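Food Prep Basics, Unit 3: The Bread Station
Instructor: Danica Sokol
Trusach Adult Learning Center

27 comments

Read this before Monday. We start at the counter and you will be expected to know the layout without the handout in front of you.

1. Clear the counter

Take everything off and wipe from the wall toward you. Crumbs collect along the seam at the back, so go over that line twice. Put the small box down before anything else goes on the counter. Bread goes to the left of it, flat, with a hand's width of space. One slice at a time is enough for the first exercise.
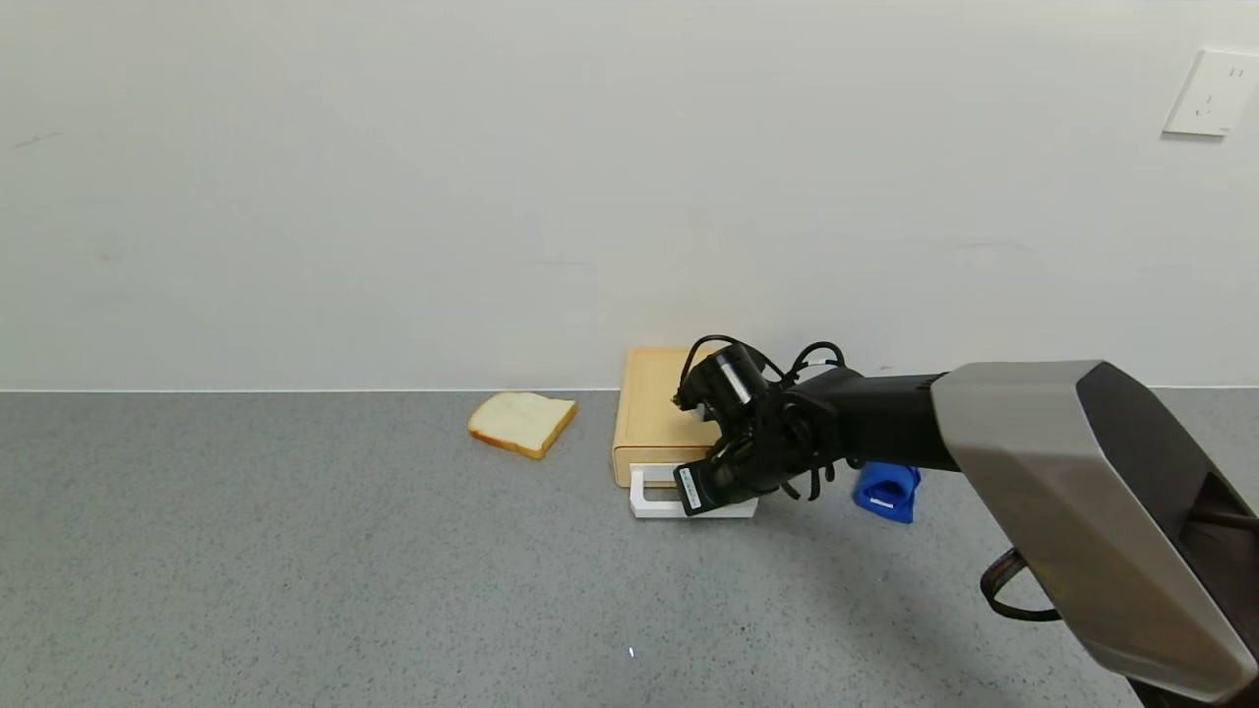
2. Open the drawer

Use the white handle. Pull straight toward yourself and stop before the drawer tips. Look inside and check that it is empty. If there are crumbs in it, tip them into the bin and wipe it out before you go on. The box should sit with its long side running toward the wall, otherwise the drawer opens into your neighbor's space. We lost a lot of time to this in April.

Plain bread and toasted bread stay on opposite sides of the box. The cloth goes on the right, between the box and the toast. 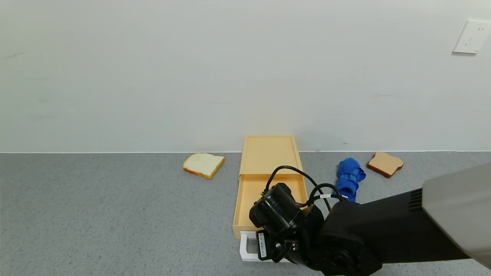 The cloth is for the counter only. Do not dry your hands on it and do not lay bread on it. Fold it if you have time, but a bunched cloth is fine as long as it stays clear of the drawer. Hand towels are kept in Room 151.

Before you call the instructor over, check the counter once more from left to right: plain slice, box with the drawer open, cloth, toast. The bread should be lying flat and nothing should be resting on the handle.

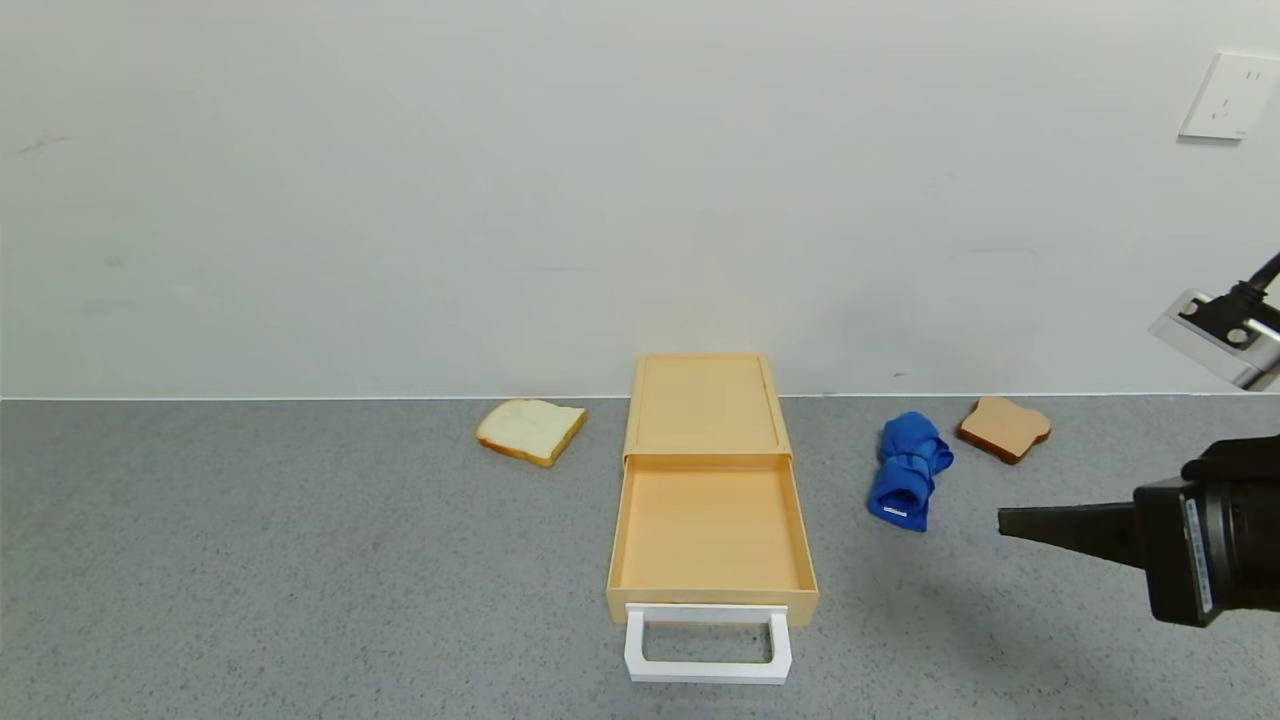
3. Close down

Bread first, then the cloth, then the drawer. Used cloths go in the wash bin by the door. Wipe the counter again and sign the station sheet.

Reading for next week: Drirkau packet, section on storing sliced bread.

374 shares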